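**Lavandaria nova, semana 1** 🧵

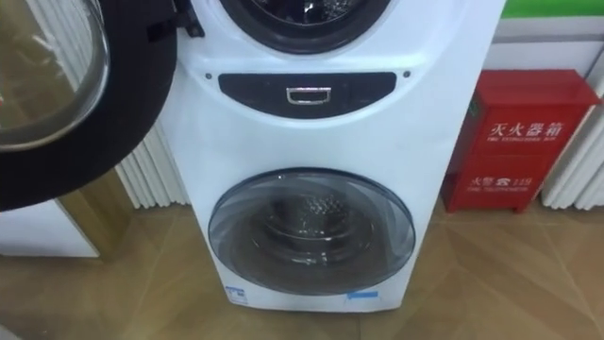 A branca de dois tambores, um em cima do outro.

1/ Mudámos a roupa toda para a sala de trás da Arik na segunda semana de junho. Vou deixando aqui as notas de quem lá trabalha, pode servir a quem esteja a pensar numa máquina destas.

2/ Porquê dois tambores: temos sempre duas roupas que não se misturam. Panos de cozinha de um lado, roupa de cama do outro. Antes era uma máquina só e a segunda carga ficava no chão à espera.

3/ A regra que pusemos: tambor de baixo para lençóis e toalhas, tambor de cima para peças pequenas. Levantar um lençol molhado à altura do peito cansa, os panos não custam nada.

4/ O vidro da porta de baixo é fumado. Vê-se o tambor, mas uma meia escura no fundo passa despercebida. Metam a mão e deem a volta antes de fechar. Já perdi uma peúga cinzenta assim, apareceu no meio das fronhas.

5/ Portas: ficam abertas depois da última carga do dia. Fechadas, ao fim de dois dias a borracha cheira a mofo. Passo um pano seco na dobra e deixo estar até de manhã.

6/ O problema das portas abertas é o espaço. Quem vem com o cesto cheio tem de passar de lado. Experimentei afastar tudo um palmo e ficou melhor – não ótimo, melhor.

7/ O radiador atrás está desligado até ao outono. No inverno vai dar jeito para as luvas e os panos finos. Toalhas não, demoram uma eternidade e a sala fica a cheirar a molhado.

8/ Detergente: usamos o Brerkex líquido, o bidão sai a 11 euros na loja da esquina. Metade da dose chega para os panos. Com a dose completa tinha de enxaguar duas vezes.

9/ Contas da semana, para quem perguntou: 159 peças lavadas, quase tudo panos. As fronhas e os lençóis foram no sábado, todos de seguida, e às quatro da tarde estava despachado.

10/ O chão é claro, com desenho de madeira, e nota-se cada pingo. Tenho uma esfregona encostada à porta da sala e passo-a entre cargas. O tapete da Benedetti que comprámos para ali escorregava, voltou para a entrada.

11/ Cestos: um para cada tambor, com uma fita atada na asa. Fita azul em baixo, fita branca em cima. Desde terça que ninguém trocou as cargas.

12/ Falta a prateleira. Quero uma da Skekomwood, de parede, para tirar o detergente e as molas do chão. A de 318 euros é grande demais, a de 263 cabe. Vou medir outra vez antes de encomendar.

13/ Perguntaram-me pelo barulho. Com os dois tambores a centrifugar ouve-se no corredor. Começo o de cima dez minutos depois e já não coincidem.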